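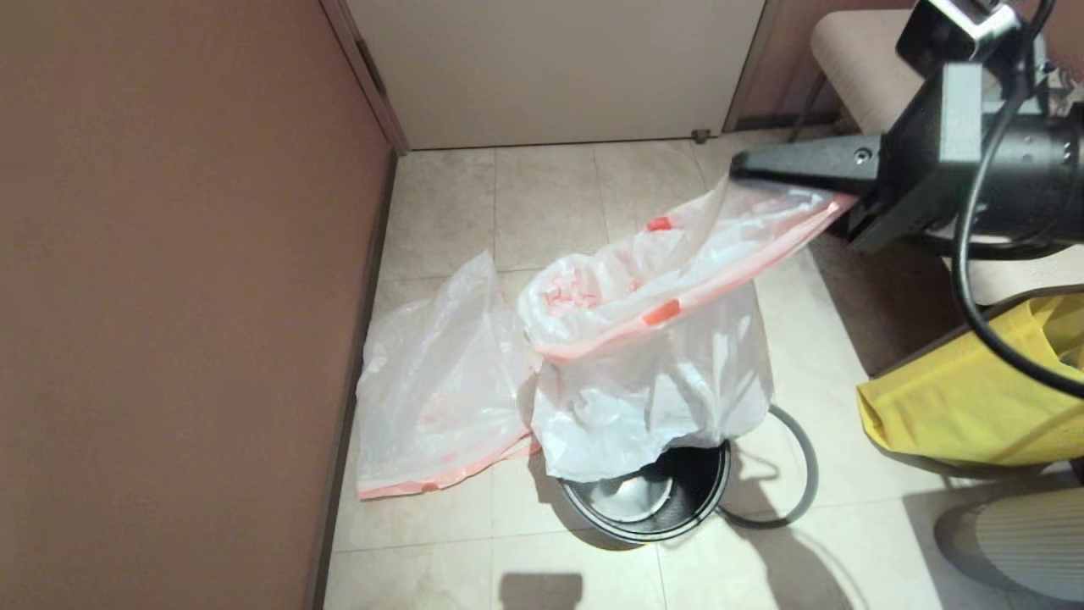 홈 | 고객지원 | 문의 내역 | 시설관리 | 자주 묻는 질문 | 로그인

최종 업데이트: 9월, 토요일 오후

문의 제목: 욕실 휴지통 봉투가 자꾸 안으로 말려 들어감 / 끈이 끊어짐
분류: 비품 > 소모품 > 쓰레기봉투
접수자: 그리어 리치 (Greer Ritchie), 플리드몬트 레지던스 객실 비품 담당
담당: 요하네스 줄루 (Johannes Zulu), 잘몬트 비품지원
상태: 보류 (재확인 필요)

[접수 내용]

플리드몬트 쪽 객실 욕실에 들어가는 작은 원형 휴지통 얘기입니다. 검은색이고, 바닥에 두는 낮은 통입니다. 봉투는 지난번 발주 때부터 잘몬트에서 권한 끈 달린 흰색 반투명 봉투로 바꿨습니다. 끈은 분홍빛 도는 빨강입니다.

증상은 두 가지입니다.

1) 봉투를 씌워 놓으면 하루도 안 돼서 입구가 통 안쪽으로 미끄러져 들어갑니다. 휴지 몇 장 던져 넣으면 봉투가 아니라 통 바닥에 쓰레기가 쌓입니다.
2) 꽉 찬 봉투를 끈으로 당겨 빼면 끈이 나오는 구멍 옆이 찢어집니다. 매번은 아닙니다.

그쪽 안내문에는 "모든 원형 휴지통에 맞는다"고 적혀 있던데 저는 처음부터 그 말을 안 믿었습니다. 모든 통에 맞는 봉투라는 게 있으면 규격표는 왜 있습니까. 교환이든 반품이든 처리 부탁드립니다.

[답변 1] 요하네스 줄루

불편 드려 죄송합니다. 우선 아래 사항을 확인 부탁드립니다.
- 봉투를 완전히 펼친 뒤 씌우셨는지
- 입구를 통 바깥으로 충분히 접어 넘기셨는지
- 봉투와 통 사이에 공기가 차 있지 않은지
- 상자 옆면에 표기된 용량

같은 증상의 대부분은 씌우는 방법을 바꾸면 해결됩니다.

[추가 기재] 그리어 리치

펼쳐서 씌웠고, 접어 넘겼고, 공기도 뺐습니다. 상자에는 30리터라고 되어 있습니다. 통에는 용량 표시가 아무 데도 없습니다. 그래서 세면대에서 물을 계량컵으로 부어 봤는데 15리터에서 넘쳤습니다. 두 배짜리 봉투를 씌우고 있었던 겁니다.

"대부분은 씌우는 방법"이라는 말은 어디서 나온 통계인지 궁금합니다. 저희는 객실 담당이 매일 하는 일이 이겁니다.

[답변 2] 요하네스 줄루

용량 확인 감사합니다. 통보다 큰 봉투는 문제없이 사용 가능하며, 남는 부분은 바깥쪽으로 길게 접어 내리시면 됩니다. 끈을 먼저 조금 당겨 통 테두리에 맞게 조인 다음 매듭을 지어 고정하는 방법도 있습니다. 한 층만 사흘간 시험해 보시고 결과를 알려 주시면 다음 단계를 안내해 드리겠습니다.

[시험 기록] 작성: 함디아 게브레차디크 (Hamdia Gebretsadik)

리치 님 부탁으로 제가 2층에서 해 봤습니다. 방법별로 하루씩입니다.

첫째 날. 남는 부분을 길게 접어 내리기.
접은 비닐이 거의 바닥까지 내려옵니다. 보기에 안 좋고, 욕실 바닥이 타일이라 물청소하면 그 끝이 젖습니다. 손님 한 분이 발에 걸렸다고 프런트에 말씀하셨습니다. 미끄러져 들어가는 것은 줄었는데 없어지지는 않았습니다. 이 통은 테두리가 반들반들해서 비닐을 잡아 주는 게 없습니다.

둘째 날. 끈을 조여 매듭짓기.
이건 확실히 안 흘러내립니다. 대신 뺄 때 매듭을 풀어야 하는데 장갑 낀 손으로는 잘 안 풀립니다. 급하면 그냥 잡아당기게 되고, 그러면 구멍 옆이 찢어집니다. 제 생각에 2번 증상은 여기서 나온 것 같습니다. 매듭 방법은 답변 전에도 몇 명이 알아서 쓰고 있었다고 합니다.

셋째 날. 매듭 없이, 뺄 때 끈 말고 봉투 테두리를 잡고 올리기.
찢어진 봉투가 없었습니다. 끈은 봉투가 통에서 다 나온 다음에 당겼습니다. 다만 입구가 안으로 들어가는 문제는 그대로입니다.

참고로 새 봉투는 미리 꺼내 통 옆 바닥에 펼쳐 두고 헌 것을 빼면 손이 덜 갑니다. 바닥이 젖어 있을 때는 그렇게 하면 안 됩니다. 봉투 겉면에 물이 묻으면 통 안쪽 벽에 들러붙어서 내려가지를 않습니다.

[추가 기재] 그리어 리치

위 기록을 보면 원인은 두 개로 갈라집니다. 찢어지는 건 매듭과 당기는 방향 탓이고, 말려 들어가는 건 봉투가 통보다 큰 탓입니다. 앞의 것은 저희가 고치겠습니다. 뒤의 것은 저희가 고칠 일이 아니라고 봅니다. 발주할 때 통 사진과 지름을 보냈고, 30리터를 권한 건 잘몬트입니다.

[답변 3] 에반더 율 (Evander Yule), 잘몬트 2차 지원

담당이 변경되어 이어서 답변드립니다. 기록 잘 보았습니다. 당사에서 판매하는 고정 링을 사용하시면 봉투 크기와 관계없이 고정됩니다. 객실 수를 알려 주시면 견적을 드리겠습니다.

[추가 기재] 그리어 리치

객실은 77개입니다. 그런데 견적을 받고 싶다는 뜻이 아닙니다. 봉투가 안 맞는다고 문의했더니 안 맞는 봉투를 붙잡아 둘 부품을 사라는 답이 왔습니다. 링을 끼우면 봉투를 갈 때마다 링을 빼고, 닦고, 다시 끼워야 합니다. 욕실에 두는 물건이니 링 밑에 때도 낄 겁니다. 한 방에 그 시간이 더 들어가는 건 견적에 안 나오겠지요.

15리터짜리 견본을 한 묶음 보내 주십시오. 같은 통에 씌워 보고 판단하겠습니다.

[답변 4] 에반더 율

견본 발송 요청 접수했습니다. 다만 15리터 제품은 끈이 없는 일반형만 재고가 있습니다. 끈 달린 제품은 시바쿠마르 창고 입고 후 가능합니다.

[내부 메모] 이완 길리스 (Ewan Gillies), 플리드몬트 시설

일반형 견본 받아서 욕실 3곳에 씌워 봤습니다. 크기는 맞습니다. 테두리에 손가락 두 마디쯤 접혀 넘어가고 다음 날 아침까지 그대로 있었습니다. 하루 본 걸 가지고 해결됐다고 적고 싶지는 않습니다. 끈이 없으니 묶을 때 입구를 손으로 모아야 하고, 객실 담당들은 이걸 싫어합니다.

그리고 상자마다 비닐 두께가 다른 것 같습니다. 만져 본 느낌이지 재 본 건 아닙니다. 30리터 상자 중에 나중에 들어온 쪽이 더 얇게 느껴졌습니다. 잘몬트에 물어봤더니 "동일 사양"이라는 한 줄만 왔습니다. 뜯지 않은 상자 하나는 따로 빼 두었으니 쓰지 마세요. 창고 오른쪽 선반 맨 위입니다.

[현재 조치]

- 매듭 금지. 전 층 공지함.
- 봉투는 테두리를 잡고 똑바로 위로 올려 뺄 것. 끈은 나온 뒤에 당길 것.
- 남은 30리터는 복도와 린넨실 큰 통으로 돌림. 거기서는 아직 불만 없음.
- 객실은 당분간 15리터 일반형 사용. 수량 모자라면 기존 봉투를 쓰되 바닥에 끌리지 않게 접을 것.
- 비품 대장(에디츠 Editz)의 품목명이 "원형통용 봉투"로만 되어 있어 용량을 같이 적도록 수정함. 재발주 때 또 같은 게 올까 봐서임.

[미해결]

- 끈 달린 15리터 입고 시점. 답변 없음.
- 두께 차이 여부. "동일 사양" 외 근거 자료 없음.
- 개봉한 30리터 상자 반품 가능 여부. 율 님은 미개봉만 된다고 하는데, 맞는지 보려면 뜯어야 하는 물건입니다. 다시 문의해 둠.

[자동 알림] 7일 이내 추가 기재가 없으면 본 문의는 "해결됨"으로 전환됩니다.

[추가 기재] 그리어 리치

해결 안 됐습니다. 전환하지 마세요.

관련 문의
- 페달형 휴지통 뚜껑이 끝까지 안 닫힘
- 린넨실 대형 봉투 바닥 터짐
- 욕실 타일 줄눈 청소용 솔 교체 주기
- 소모품 개봉 후 반품 규정 문의
- 비품 대장 품목명 일괄 수정 방법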